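Cell 2 pre-run checklist, Fotance bench arm
Checked by: Paula Nistor, August

Base fixings tight: OK
Emergency stop tested: OK
Speed limit set to 32%: OK. Was 66% on arrival, reset.
Gripper opens fully on command: OK
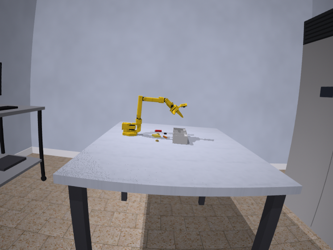
Reach limits: FAIL. Software stop on joint 2 not saved after restart. Re-enter, restart and check again before any automatic run.
Loose parts kept out of base area: comment. Mark a keep-clear line.

Next check due at 9 am, before shift.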